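Cuaderno de taller, mayo. Sábado, turno de mañana.

Sigo con las pruebas de aceite para el encargo de Moreira. Quieren los tableros sin barniz, solo aceite duro, y que aguanten el paño húmedo de una cafetería. Tengo dos botes abiertos: el Prandano que sobró del invierno y el Standetti nuevo, que huele más a cítrico y cuesta bastante más.

Preparación de las probetas: cepillado, lija de 120, luego 180, polvo fuera con aspirador y trapo de algodón. A la mitad de las piezas les mojé la cara para levantar el pelo y repasé con 240 a mano. El resto fue directo al aceite. Se nota al tacto, sobre todo en las zonas de veta ancha, donde la madera de primavera queda más blanda y la lija come de más.

Carga: 2 manos. Primera mano con rodillo de espuma, reposo y retirada del sobrante con trapo. Segunda mano con muñequilla, muy poca. Chaiwat Jitpraphai propone dar la segunda con disco blanco a máquina, a 600 vueltas. Lo probaré en la probeta larga. A 900 ya lo intentamos en el trabajo de Vilodance y calentó el aceite en los cantos.
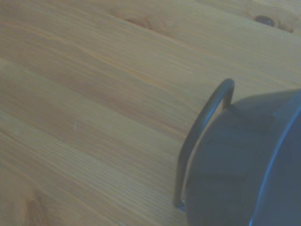
Tablero claro, veta fina y nudo oscuro cerca de la esquina.

Los nudos siguen siendo el problema. El aceite se queda encima y brilla más que el resto. Con el Prandano la diferencia se ve a contraluz desde la puerta. Con el Standetti menos, pero hay que insistir con el trapo en los primeros minutos. Apuntado en la hoja de proceso: nudos primero, con pincel corto, y limpiar antes de pasar a la superficie.

Humedad del taller esta mañana: 67 %. Alta para mi gusto. No cierro las probetas en el armario hasta que baje. Los trapos usados, extendidos en la cuerda del patio, como siempre. Ayer encontré uno hecho una bola en el cubo y no puede volver a pasar.

Prueba de manchas pendiente: café, vino tinto, limón, agua en cerco. Falta comprar vino.

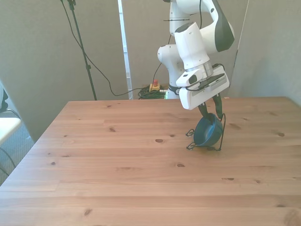 Cuaderno n.º 2, pág. 67

Pedir a Moreira que confirme el canto: ellos dibujaron arista viva y yo prefiero matarla un poco, el aceite agarra mal en el filo y se pela con el roce. Si insisten, habrá que dejarlo por escrito en el presupuesto.

Comprar: discos blancos, lija de 240, trapos de algodón sin costuras, guantes de nitrilo talla grande. Devolver a Chaiwat el higrómetro pequeño.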